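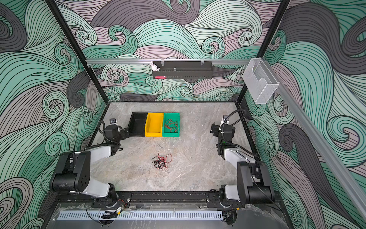 Curkilow wire notes
README for the loose wire sorting folder
Last touched Saturday, November 7, 2020

Hi! If you've opened this folder you probably want to know what's in it and how I sort hookup wire, so let me get going. I keep these notes for myself and for the handful of people who share the Curkilow bench (hello Ysaline, hello Gilles), and they've grown a lot longer than I meant them to. The subject is short lengths of thin insulated wire that have ended up in one big knot, and how to get them back to a state where you can pull out a red one without dragging nine friends along with it.

What's in the folder

notes.txt is the long version of this file, with all my grumbling left in.
lengths.csv is a list of every piece I measured in September, one row per piece, 404 rows.
photos/ is the pictures, named by session. Please don't rename them, I did that once and spent an evening matching them back up.
old/ is Didier's first attempt at the same list. The lengths in there are in inches and mine are in centimeters, so don't paste one into the other.

What the wire is

Thin stuff, the kind you'd use for a breadboard or a small lamp. Red, black and white are the colors I care about here. Most of it came out of a box that Thierry Chevalier left us when he cleared out his shop, and the rest is my own leftovers. I'd love to tell you the gauge of every piece but the printing has rubbed off a lot of it, so the gauge column in the csv says "thin" or "thinner" in plenty of places. Sorry! If you own a proper gauge tool and an idle weekend, I'd be delighted.

The shortest piece I bothered to write down is 10 cm. Anything under that goes in the scrap jar. The longest is 61 cm, a red one, and I'm keeping it for something nice.

How I sort

I work on a pale, flat surface with nothing else on it but the heap and the bins. A pale background matters more than I expected, especially for black wire, and then of course the white wire is harder to see, so you can't win them all. I use open bins in different colors (black, yellow, green) and I line them up along the far side so I'm not reaching around them. The bins aren't matched to the wire colors, by the way. Ysaline asked me why red wire doesn't have a red bin and the answer is that I don't own one.

I don't tip the whole box out. I take a handful, drop it in the middle and leave the rest in a bin until I'm ready for it. A big heap feels efficient for the first five minutes and then you're just making it tighter.

Then it goes like this:

1. Look before you pull. Find a loop that sticks out past the rest and see where it dives back in.
2. Press down lightly on the heap with one hand and lift that loop with the other.
3. If it comes, great, keep going slowly until you have an end.
4. If it doesn't, let go and try a different loop. Please don't yank. Yanking is how we got the knot we call the Plundmont, and the Plundmont is still in a drawer.
5. Straighten the piece between finger and thumb and lay it down by itself.
6. Color first, length second. I measure at the end, all in one go.

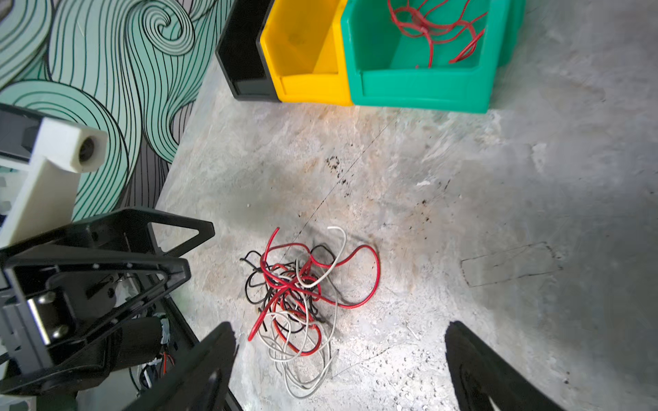
The long wide loops are nearly always the ones to start with. A strand that swings well out to the side has less holding it, and once it's free the middle tends to relax a bit. White strands that curl up over the top are good second picks. The black ones in my lot are thinner and they like to hide underneath, so I leave them for last and often find that three or four are only resting there, not caught on anything at all.

Red and white pieces sometimes come out twisted together as a pair. I leave those as pairs! Somebody twisted them for a reason, and in the csv they get one row with "pair" in the color column. Agathe Carré thinks they should be two rows. We've been over it a few times and the csv is staying as it is, but there's a column at the far right called agathe that has her count in it, so you can use whichever you like.

Columns in lengths.csv

id: a number, no meaning
color: red, black, white, pair
length_cm: measured end to end with the insulation on
gauge: see my apology further up
ends: stripped, tinned, cut, or crimped
from: thierry, mine, or unknown
agathe: see above

The ends column is the one I trust least. I did it by lamplight and tinned and stripped look pretty similar when you're tired. I rechecked 24 rows with better light and had to change more of them than I'd like, so if that column matters to you, check again.

Storing it afterward

Once it's sorted I coil each piece loosely around three fingers and tuck the end through. Didier swears by a little tool called the Stulteo that winds them for you. I tried it and it's fine, but it leaves the short pieces very springy and they hop out of the bag. Bags get a paper label with color and shortest/longest. No rubber bands please, they go sticky and then the wire goes sticky too.

Things I still want to do

Finish the second half of the box.
Write up the Royer method for real. (Gilles Guérin showed it to us, you shake the heap on a towel first. I'm a skeptic but it did something.)
Decide about the Plundmont.
Find out what the "unknown" pieces came off of, if anybody remembers.

Using any of this

Copy whatever you want, fix whatever you find. If you add rows, start your ids after mine and put your initials in the from column so I know who to bug. Corrections can go in notes.txt at the bottom, with a line of dashes above yours.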